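Linen sort under way at Harkbridge guest house ahead of August reopening

28/07/2021
By Ott Kütt

We use cookies to remember your settings and to count visits to this site. By carrying on reading you agree to this. Manage your choices at any time from the foot of the page.

A Harkbridge guest house that has been closed to visitors since last spring is going through its bedding room by room before it takes guests again next month.

Plominard House, on the hill road above the station, has eight bedrooms, and most of them still had their old covers and blankets stored on the beds when the owner, Indine Stankevičius, unlocked the upper floor in June. She had expected to spend a weekend on it. The work is now in its fifth week.

"I thought we would strip the beds, wash everything and put it back," she said. "Then we opened the first chest on the landing and there was as much again in there, and the same in the next one."

The house was run by her aunt for most of the past three decades. Over that time blankets, quilts, throws and sheets were bought, given and handed down, and very little was thrown out. A written list made last month for the insurers put the total at 137 pieces, not counting pillowcases and towels. Ms Stankevičius said 63 of those would be kept for guests' use. The rest will be given away, sold or cut up for cleaning cloths.

The sorting is done on the beds themselves, as there is no table in the house long enough to lay a double blanket flat. Each piece is spread out and looked over for holes, pulled threads and marks, then either folded for the cupboard or put aside for the wash. Small things that turn up along the way go in a basket or are left on the bed to be dealt with at the end of the day.

Patterned covers have been the slowest part. Plain white sheets can be checked and folded in a couple of minutes, but a stain is easily missed on a busy print, and some of the older covers have linings that need checking separately. Fringed pieces take longer again. The tassels tangle in a machine, so they are being washed by hand in the bath on the first floor and dried over the banister.
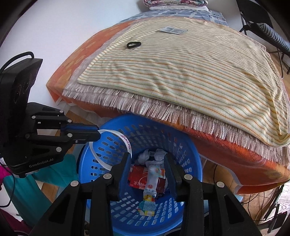 Ms Stankevičius has asked for the bedrooms to keep something of their old look. Before the closure no two beds in the house were made up alike, and regular visitors would sometimes ask for a room by the colour of its blanket. She had considered buying matching white bedding for the whole house and went as far as getting a price for it, which came to £765 with delivery. She decided against it in early July.

"It was a fair price and it would have been done in a day," she said. "But people have been ringing up to ask if the stripy blankets are still here. I can't very well tell them they've gone to the tip."

Guests will get plain cotton sheets next to them, washed after every stay, with the coloured covers and blankets on top. Those upper layers will also be changed between bookings, which they were not always in the past. To make that possible each room is being given two full sets, one on the bed and one in the cupboard.

The cupboards have needed some attention as well. Two on the upper landing had damp at the back, and the shelves in both have been taken out, scrubbed and left to dry in the yard. A joiner from the town is to refit them next week. Until then the finished linen is being kept in the front bedroom, which faces south and is the driest in the house.

Anything that smelled of the cupboards has been aired for two days before being washed. The weather helped in the first half of the month, when there were washing lines across most of the back garden. It has been less reliable since, and several loads have had to come in half dry and be finished indoors over chair backs.

Moths have been found in one chest only. The four wool blankets in it were past saving. The chest has been emptied and vacuumed, and it will stay empty through the winter.

Pieces that are sound but not wanted will be offered first to former staff and neighbours, who have been told they can call at the side door on Saturday morning. What is left after that will go to the animal rescue centre on Quarry Lane, which has asked for blankets, and to the church hall for its autumn sale. The centre cannot take quilts or anything with stuffing in it. Pillows are not being passed on at all.

A few things will stay in the family. Among them is a bedspread that was made by Ms Stankevičius's grandmother and used in the back bedroom until the early 1990s. It has been mended at both ends and the colours have gone along one fold, and she said it would not stand up to being washed every week. It is to be hung on the wall of the breakfast room if a suitable rail can be found.

The sorting has also brought to light a number of belongings left behind by guests over the years. They include reading glasses, a child's cardigan, a railway timetable and one half of a pair of cufflinks, found between the mattress and the headboard in the smallest room. Anyone who thinks something may be theirs can write to the house with a description. Unclaimed items will be kept until the end of September.

Bookings for the autumn opened at the start of the week. Five of the bedrooms will be let to begin with, and the other three will follow once their ceilings have been painted. Prices have gone up slightly on those charged before the closure, but breakfast is still included. Evening meals will not be offered this year.

The bedrooms will be arranged much as they were, with the exception of the front one, where a single bed has been taken out to make space for a writing desk and an armchair. The carpets on the stairs have been cleaned and will be replaced over the winter. A new boiler was put in last autumn while the house was empty.

Ms Stankevičius, who worked for a firm of land agents before taking over the house, said she had learned more about bedding since June than she had ever wished to know. She is now keeping a notebook with a page for each room, setting out which blanket and cover belong to it, how they should be washed and where the spares are kept.

"My aunt had all that in her head," she said. "She could tell you which bed a pillowcase came off. I have to look it up."

The last two rooms are due to be finished by the end of next week. An open afternoon is planned for the Sunday before the first guests arrive, when people from the town will be able to look round the bedrooms and have tea in the garden, or in the breakfast room if it is wet. There is no charge and no need to book. Parking outside the house is limited, and those coming by car are asked to use the station car park and walk up.

Get Harkbridge news in your inbox every Friday. Enter your email address to sign up to our free newsletter. You can unsubscribe at any time.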